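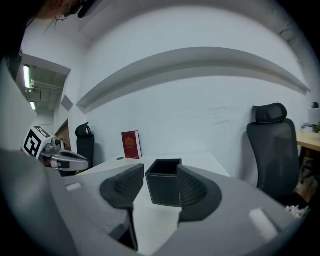
Kristaps Butkienė said the fingers were the part that took longest, and that the first ones were too stiff to close around anything with a corner. I had gone to the Tristska shared workshop on Thursday mostly to hear about that, as I'm printing a hand-held gripper of my own at home and have the same trouble.

The Tristska build is a pair, one for each hand, worked by a trigger. The housings are printed in gray and the finger pads are a softer material, bought by the roll. Butkienė put the cost of parts at over 60 dollars a gripper, most of it in the pads and the screws. The drawings started from an older design called Navickas, with the slot widened and the grip moved back – my own copy still has the old grip, and it tires the wrist.

We use cookies to remember your settings and count visits. By continuing to read you accept this. Manage cookies | OK

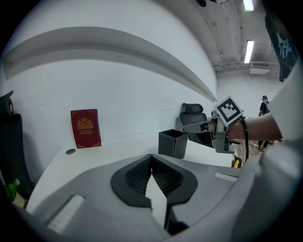

Marker placement was the other thing I wanted to ask about. On my gripper the marker sits low and my sleeve keeps covering it. The Tristska one has the black-and-white square on top and tilted, well clear of the forearm, and the cable hangs in a loop off the back. I plan to copy both. They practice with ordinary desk things, like the black square container and the red copy of "A Treasury of World's Classics," and the book is the harder one to grip because the cover slides against the pages.

I left at 2 with a spare set of pads and a list of screw sizes. The workshop's next open afternoon is in June, and they hope to have the lighter trigger finished by then.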